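Shelf tidying is still a slow job for machines, Prakbridge team says

Prakbridge, 18 September 2026

A household robot that can put a living room back in order is still some way off, according to the team behind Kurby, a chore project based in Prakbridge. The group has spent the time since July on one small part of the problem: straightening what people keep on top of a shelf. 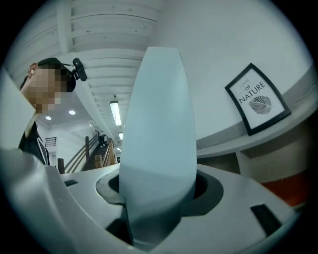
Kurby's software learns from people doing the chore with hand-held grippers. Project lead Nicanor Palma said the team has 1,700 recordings of shelf work so far, and that each can take up to 3 minutes.

"Picking up a cup from a clear table is mostly fine now," Palma said. "A frame leaning on a wall is harder. It slides, it tips, and you often have to get a finger behind it before you can move it at all."

Large flat items are a particular problem, he said. A person feels when a board is starting to slip and corrects without thinking. The software has to work that out mainly from what the cameras pick up, and it is often too late.

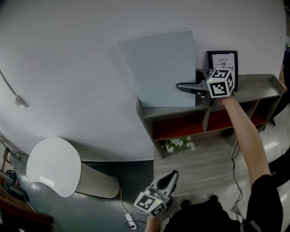
A gripper is held to the edge of a board on top of the shelf unit, with a second gripper held lower.

Furniture retailer Rondonuwu, which is paying for part of the work, wants to know whether the same software could reset its display rooms after closing. The company has not ordered any machines. A spokesperson said staff would go on doing the job by hand through next year.
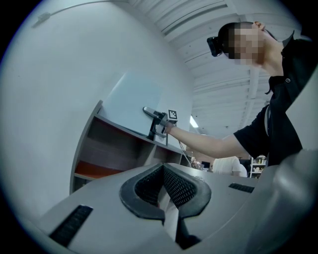

2 min read

A first trial of Kurby's software on a robot arm is planned at Rondonuwu's Ivano store. It will cover one shelf and a short list of items, and an employee will stand by to stop the arm if needed.

Palma said he would not promise a date for anything people could use at home. The next batch of 1,000 recordings will deal with low compartments - the part of the chore most people would be glad to give up.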